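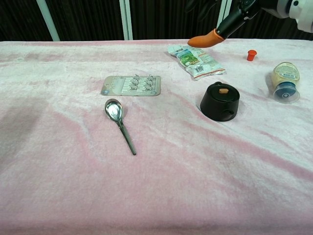
Danylo Karpenko는 이 방법을 두고, 성공률 표보다 실패 목록을 먼저 읽어야 하는 드문 연구라고 했습니다. 표만 보고 덮으면 반도 못 본 셈이라고요. 저도 그 말을 듣고 부록부터 펼쳤는데, 덕분에 며칠 밤을 참 즐겁게 보냈습니다.

6월 | 글 Ivwood 리뷰팀

홈 | 리뷰 | 연구 | 로봇팔 | 소식

이번에 살펴본 것은 Drusovo 연구실이 공개한 파지 학습 방법 Grorura입니다. 이름은 몇 번을 읽어도 입에 잘 안 붙지만(저만 그런가요?) 생각은 꽤 소박합니다. 보통은 물건을 어떻게 잡을지만 배우는데, Grorura는 물건 밑에 깔린 바닥이 얼마나 눌릴지까지 함께 예측합니다. 푹신한 천 위에 주전자나 숟가락을 올려 보신 분은 아실 거예요. 주전자는 자리를 잡고 살짝 가라앉고, 숟가락은 손잡이 밑으로 손끝을 넣으려 하면 천이 같이 딸려 옵니다. 단단한 작업대에서만 훈련한 모델이 왜 그렇게 헤매는지, 읽으면서 무릎을 쳤습니다.

학습에는 시연 2,000개를 썼다고 합니다. 요즘 기준으로는 아담한 편이라, 작은 연구실에서도 한번 따라 해 볼 만하겠다 싶어 반가웠습니다. 모델은 두 갈래로 나뉘어 하나는 잡을 지점을, 다른 하나는 천의 변형을 맡습니다. 둘을 합치는 부분의 설명이 조금 짧아서 저는 코드를 세 번이나 다시 읽었네요. 그림 한 장만 더 있었으면 얼마나 좋았을까요!

물건을 고른 솜씨도 마음에 듭니다. 구겨진 과자 봉지는 빛이 번들거려서 깊이 값이 흔들리기 쉽고, 투명한 블리스터 포장은 윤곽부터가 골칫거리입니다. 거기에 작은 주황빛 뚜껑이며 옆으로 누운 병까지, 우리 집 식탁에서도 만날 법한 것들이라 결과를 읽을 때 훨씬 실감이 납니다. 깔끔한 블록만 가지고 하는 실험에 좀 지쳐 있던 참이었거든요.

저자들의 보고로는 봉지와 주전자에서 기존 방식보다 나아진 폭이 컸고, 납작한 물건에서는 차이가 작았습니다. 특히 숟가락은 손잡이를 노리다가 천만 집는 실패가 계속 나옵니다. 이걸 숨기지 않고 유형별로 정리해 둔 부록이 저는 이 연구에서 제일 좋았습니다. Karpenko의 말이 맞았지요.

아쉬운 점도 적어 두겠습니다. 천의 종류가 두 가지뿐이라 수건이나 얇은 식탁보에서 어떨지는 알 수 없습니다. 비교 대상인 Alcaraz 방식도 원래 설정 그대로 가져와서 조금 불리하지 않았나 싶고요. 설치 안내는 친절한 편인데, 보정 단계에서 두 시간쯤은 마음을 비우셔야 합니다. 저는 목요일 저녁을 통째로 썼습니다.

그래도 부드러운 바닥에서 물건을 다루는 일에 관심이 있으시다면 꼭 한번 돌려 보시길 권합니다. 부록 먼저 읽으시고요.

댓글 3

솜이불: 납작한 물건은 결국 손끝 모양 문제 아닐까요? 학습만으로는 한계가 있을 것 같아요.

밤샘연구생: 변형 예측 쪽만 떼어서 써 봤는데 생각보다 가볍게 돌아갑니다. 보정은 저도 고생했어요.

구름빵: 수건에서 해 보신 분 계시면 결과 좀 나눠 주세요!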